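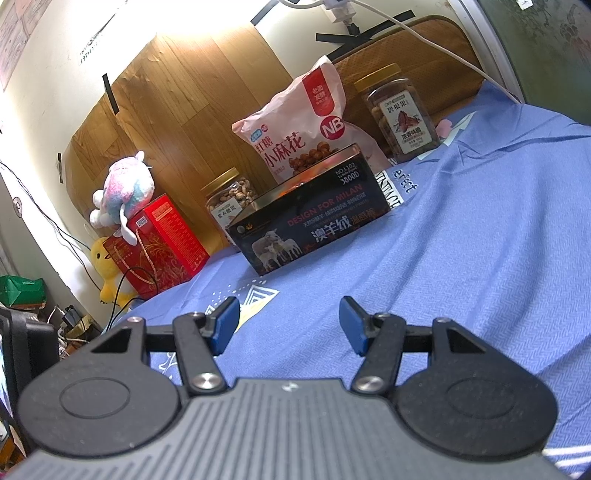 Everything still out on the bed, snacks in the middle, plush guys on the left

Home Gallery Snacks Room Stuff About

Plemisa > Gallery > Gift Haul, November

Hi again! I finally got to the gift pile. The plan was to put it all away before dinner, but I like a good spread first, so out it all came onto the periwinkle sheet (the one with the triangles and the curly white writing - I get asked about that sheet more than anything else on this page). Notes on the good stuff are below, and I'll keep adding to them as things get opened.

The sheep box
Dark navy, with a photo of sheep on the front and "DESIGN FOR MILAN" in red. I love a box with sheep on it, I don't care what's in it. It's going on the shelf in the Prurnside room and it is staying there, sheep side out!

The nuts
Pecans in the tall jar, cashews in the short one, both with gold lids. I'm a pecan person all the way and will be guarding those. The cashews are for sharing (mostly). I want the jars afterward for buttons and hair ties, so please don't toss them if you visit and finish one off.

The little twists
Brown sugar dough twists in the pink and white bag. My last bag was 200 grams and did not see the weekend. They're great with hot tea, and pretty great with no tea at all at eleven at night.

The red gift box
Gold patterns, and a twisted gold cord for a handle. I keep boxes like this one for years - there's a whole stack in the closet, and next month a few of them will go back out with cookies inside.

Floppy ears and the duck
Pink, blue and white tie-dye for the one sitting up on the red box, plain yellow for the duck. They both get a spot by the pillow. I'm still deciding on names, and so far Wernix is winning for the duck.

Next up is the closet shelf, which needs to be cleared before any of this has a home.

Contact | © Plemisa | Back to top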